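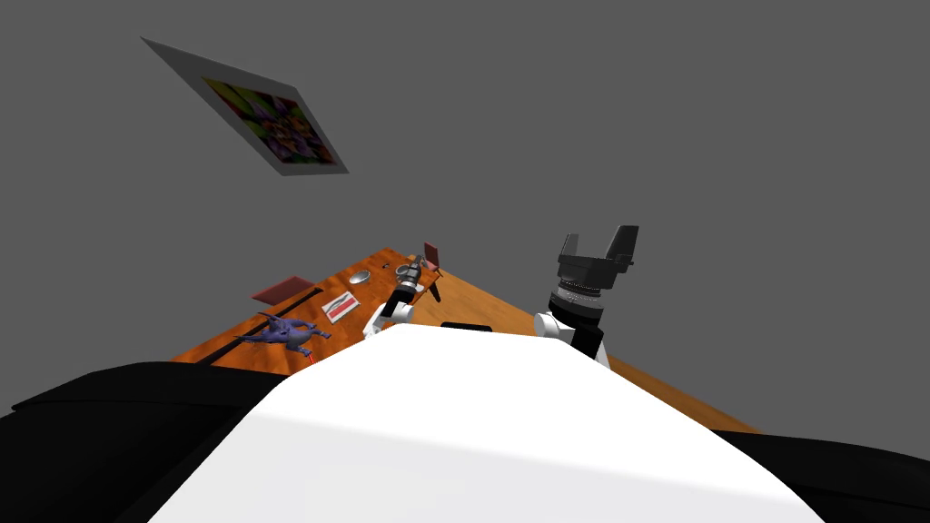
Simulated practice gets a two-armed robot through its first real table-clearing test

March 17, 2020

I've been following the Hidayat project since last September, when the group at Skokance put up a two-page note saying they wanted to train a two-armed robot entirely inside a simulator and then turn it loose on a real tabletop. I'll admit I was skeptical. I've read a lot of notes like that! But the first results went up on the project page this week, and I've been reading them over and over with my coffee going cold, so I thought I'd share what's in there.

The short version is that they trained one control program on 4000 simulated tries, each one a small pick-or-place job on a cluttered wooden table, and then ran the same program on the real machine for 600 tries without any further training. The real robot finished 1972... no, sorry, I'm mixing up my columns. 1972 is how many of the simulated tries were kept after the bad ones got tossed. So close to half of the practice runs taught it anything, and the rest went in the bin. The write-up is pretty open about that, and I liked it for that reason.

What did the filtering look for? Mostly the approach. A try was dropped if the fingers bumped the object on the way in, even if the arm went on to pick it up just fine. The thinking is that a bump in the simulator is usually a knocked-over cup in real life, and the simulator is kinder about contact than a real table would be. I would have guessed you'd want to keep anything that ended well, so this was a surprise to me.

The other piece is where the program gets its view from. It has one wide view from up by the shoulders, over the top of the torso, and then one view per wrist, looking out past the palm and between the fingers. The wide view handles the "which thing am I going for" part and the wrist views take over for the last bit of the reach.
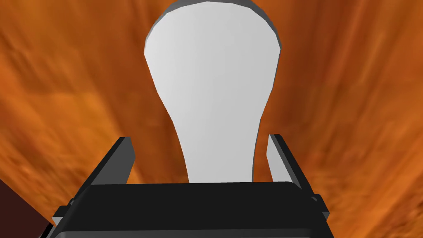
Why bother with a view from each wrist when there's already one from the shoulders? The arms get in the way of the shoulder view just when the fingers are closest to the object, so the wrist view fills in what the program would otherwise have to guess.

They tested that, too. With the wrist views switched off, the program still picked the right object most of the time but lined up badly, and it was worse with anything that has a narrow neck or a thin edge. With only the wrist views, it lined up well and then wandered off toward the wrong toy. There's a chart for this on the page and it's worth a look, though the colors are so close together that I had to zoom way in to tell the lines apart.

The part I keep thinking about is the idle arm. In a lot of these jobs only one arm has anything to do, and the early version of the program kept waving the other one around, which wasted time and now and then put it in the path of the working arm. The fix was simple. They added a small penalty for moving an arm that has no target, so it learns to go up out of the way and stay there. A wrist view from a parked arm can be completely blank, with nothing for the program to go on, and the early version treated that as a reason to start searching. The new one leaves it alone.

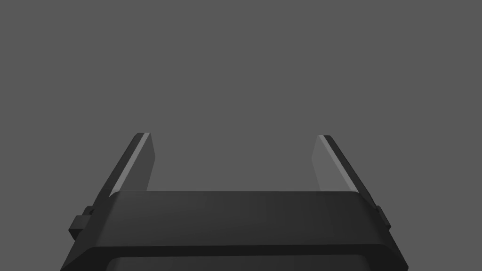 Wrist view in the simulator, jaws open and nothing in reach.

As for how it did on the real table, the group is being careful. They say the real tries went well with rigid things and poorly with anything flat, and that flat things are the weak spot in the simulator as well. A thin card lying on wood is hard to get a finger under, and I can't say I'm shocked – I have trouble with that myself. Shiny dishes were also hit or miss.

The simulator they used is a modified copy of Wasix, and the object set is called Kusotetti. Both are supposed to be posted once the paperwork is done, along with the rejected tries, which I'm really looking forward to (I want to see what a bad reach looks like compared with one that made the cut). The next round is meant to have both arms working on the same object, passing it from one gripper to the other. I'll post again when there's something to read on that.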